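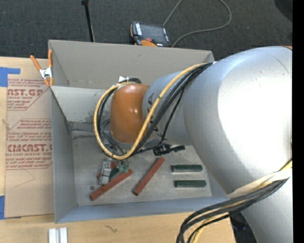

Home > Tips > Sorting & Storage

Grey bins, and why I've stopped buying lidded ones

I've gone right off lids. For years I had a stack of lidded tubs and I'd pile things on top of them, then never open the blessed things again! An open bin on the table gets used. You can see the bottom of it, you can get your whole arm in, and when it's full you know about it.

Plain grey is my favourite, with flat sides (the ribbed ones hold crumbs and sawdust like you wouldn't believe). Thin walls are fine for light bits, but don't carry one by a single edge when it's loaded – I did, in December, and was picking screws out of the carpet for days.

Scuffs on the inside? Warm water, washing-up liquid and a spoonful of bicarb, rubbed in with an old sock. Huguette Guérin wrote in to swear by a pencil rubber for small dark marks, and I must say it's very good.

If your table is pale wood, stick felt pads under the corners before you start shoving the bin about. Mine cost 96p from Rusnák and they're still on.

39 shares | 30 comments
Contact | © Illside Tips | Back to top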